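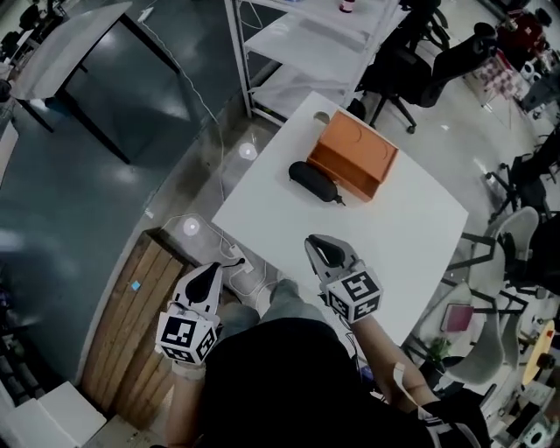

I'd been promising my sister I would get out of the house more this January, and she probably didn't mean I should spend an afternoon learning how robots get taught to pick things up. But that's where I ended up, and I had such a good time that I've been boring everyone with it ever since, so now it's your turn.

The place is called Dreltis. They do an open day a couple of times a year, and I only heard about it from a flyer at the library, pinned up next to a guitar for sale. I drove past the entrance twice. If you go, the turn is right after the tire shop, and the sign is on the wrong side of the road for anyone coming from town.

I was picturing something like a car factory, with big arms behind cages and sparks flying. It's a lot more like somebody's office with the good furniture pushed back. Concrete floor, shelves, office chairs, cables running along the ground (watch your feet!). We were a group of 13, mostly parents with kids, plus me and a retired couple who had come straight from bowling and still had the shirts on.

Hayley Garside ran the tour. She started by asking the kids what they thought was the hardest thing for a robot to do, and got "backflips," "fighting," and "being nice." Her answer was putting your glasses away. One of the boys was very let down by this.

She had a point, though, and the demonstration was all about it. There's a plain white table, and on it that afternoon were an orange wooden box with no lid and a black eyeglasses case. Then you pick up two grippers, one for each hand, and those are your hands for the next few minutes. You get two fingers a side with black pads on them, and each gripper carries a white cube covered in black and white square patterns, a bit like the codes you scan to see a menu. The patterns let the cameras work out where each gripper is and which way it's tilted. One of the kids tried to scan a cube with her mom's phone, and I was glad, because I had been about to.

So you do an ordinary little job with the grippers while it all gets recorded, and the recordings are what the robot learns from. You aren't programming anything. You just put the case in the box. Then you take it out, put it somewhere else on the table, and put it in the box again. Hayley said they like 50 good tries at a job before they even look at whether it's going anywhere, and the current count for the glasses case was 687, which made the whole room groan.

Delwyn Henare had clearly done a lot of those. He went first to show us, and he made it look like nothing at all, talking the whole time about his drive in. Reach, close, lift, over, down, open. He told us the trick is to be boring. If you get fancy and flip the thing in the air, then somewhere down the line a robot is going to think flipping is part of the job.

Then he asked who wanted a turn and my arm went up before I'd really thought about it.

Well! I'm a person who can fold a fitted sheet. I can back a trailer into a campsite. I could not pick up that glasses case. It's smooth and rounded, and the first time I squeezed it, it shot sideways out of the fingers like a bar of soap. The second time I got it up about an inch and it swung around and pointed at the floor. My brain kept wanting to use a thumb I didn't have, and I was holding my breath, which Delwyn noticed and very kindly told me to stop doing.

On my third go I slowed way down, came in from straight above, waited, closed, waited again, and up it came. I steered it over the side of the box, let go, and it went in with a clunk. I got a round of applause from the bowling couple. I was much too proud of this.

What surprised me was how tired my forearms were. I had the grippers for maybe five minutes and I could feel it opening a jar that night. Delwyn says they swap people over often and nobody does a long stretch, and he showed us how to let your arms rest low between tries so your shoulders don't creep up around your ears. I used to get the same thing from icing cakes, back when I did that for money.

The kids were better at it than the adults, of course. One girl who can't have been more than nine did it clean on her first try, then nudged the box straight with her other gripper like she was tidying up after herself. Hayley asked if she wanted a job. She said she'd have to check.

Afterward there was time for questions. Somebody asked when we would all have a robot doing the dishes, and Hayley laughed and said she still does her own. I asked what happens to the bad tries, like mine, and apparently they get marked and set aside, so the flying glasses case won't be teaching anyone anything. Pretty relieved about that – I'd hate to be the reason some poor machine in ten years is flinging people's bifocals across the bedroom.

There was coffee and a plate of those oatmeal cookies with the raisins – I had 3, since we're being truthful here – and I got talking to the bowling wife, who used to work on a packing line and had a lot to say about wrists. We swapped numbers. She wants to go to the next one, and so do I.

A few practical things in case you're tempted. It's free, but you have to put your name down ahead of time. Wear flat shoes. Parking is out back and fills up early. And if they offer you a turn, take it, but come straight down from above and don't squeeze until you're there.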